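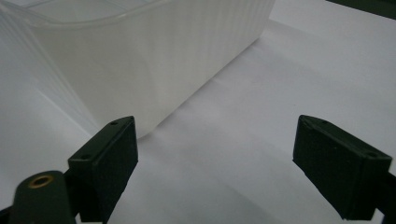
Gripper fingers open in front of the ribbed container on the white work surface.

Otow Handling Cell: Progress Report to the Bepari Fund
Reporting period ending August 2020

1. Purpose of this report

This report describes work carried out on the Otow handling cell since the last submission in May. It covers the setup of the gripper, the maintenance routine now in force, the repairs completed, and the use of grant money under the equipment and upkeep headings. Results from the handling trials themselves are reported separately by the Kumau office and are not repeated in this document.

2. Status of the cell

The cell is in working order and is available to the project on all scheduled days. It consists of one bench, one hand-held gripper with a spare set of fingers, and the controller supplied by Plomlow under the original purchase agreement. No change has been made to the controller during the period. The software remains at the version installed at acceptance, and the project does not plan to update it before the current series of trials is complete.

The bench was moved a short distance in May to bring it away from the window. Daylight had been causing uneven readings in the late afternoon. The bench was leveled again after the move and the reference position was taken anew. The old reference values have been kept in the cell log.

3. Gripper fingers and mounting

The fingers in use are the dark green blocks with squared contact pads. Each is fastened through its top plate. During the previous period the left finger worked out of position on several occasions, and the pads no longer met squarely when closed. Inspection showed wear in the fastening on that side. The fastening was replaced and the finger was refitted.

The following setting procedure has been adopted and is posted at the bench:

Open the gripper fully and switch off drive power.
Wipe both pads and both top plates with a dry cloth.
Fit the left finger first and tighten by hand only.
Fit the right finger and bring the pads together over the setting gauge.
Tighten both sides in turn, then remove the gauge.
Restore power and run 14 open and close movements with nothing between the pads.
Check the gauge again. If it binds or drops through, repeat from the third step.

The full cycle test is now run at every 2000 closings. Previously it was run at the end of each month, which left long gaps in quiet periods and too few checks in busy ones. The count is taken from the controller and entered by hand in the log.

4. Work surface and test items

Clearance is checked over the bare white tabletop before any test item is placed between the fingers. The operator opens the gripper, holds it at the working angle, and looks for uneven reach between the two sides.

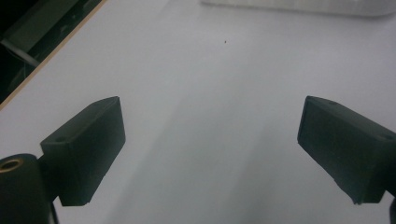

Any difference in reach is corrected at the mounting before work proceeds. Operators have been asked not to make up for a misplaced finger by tilting the gripper, as this practice hid the fault on the left side for much of the spring.

The surface is to be wiped at the start and end of each session. Small particles can catch under a light container and change how it slides, and the cleaning sheet now includes a line for this item. Containers are inspected for cracks and retired when the rim or wall is damaged. Replacement containers are held at Kumau and requested through the usual form.

5. Repairs and downtime

The cell was out of service for around 165 hours during the period. Most of this time was spent waiting for the replacement fastening parts, which were delayed in shipping. The repair itself was completed within one working day. A second, shorter stoppage followed a loose connection at the controller end of the gripper cable. The connector was reseated and a strain relief was added.

To reduce waiting time in future, the project has placed a small stock of fasteners and one spare connector at Otow. The cost was met from the upkeep heading and did not require a transfer between headings.

6. Use of funds

Spending on equipment is complete, and the final invoice from Plomlow has been paid. Spending on upkeep is within the approved budget. The project has one open request under this heading, for a second setting gauge to be kept at Kumau so that spare fingers can be checked before they are sent to the bench.

7. Outstanding matters

Pad wear is not yet measured in a consistent way. The present method relies on the operator's judgment of the pad surface, and entries in the log differ from one operator to another. A simple thickness measurement is being tried, with readings taken at 100 closings and then at each full cycle test. The project will propose a replacement limit once enough readings are available.

The written procedure for the controller cable is still in draft. It will be attached to the next report together with the revised cleaning sheet and a copy of the maintenance log for the period.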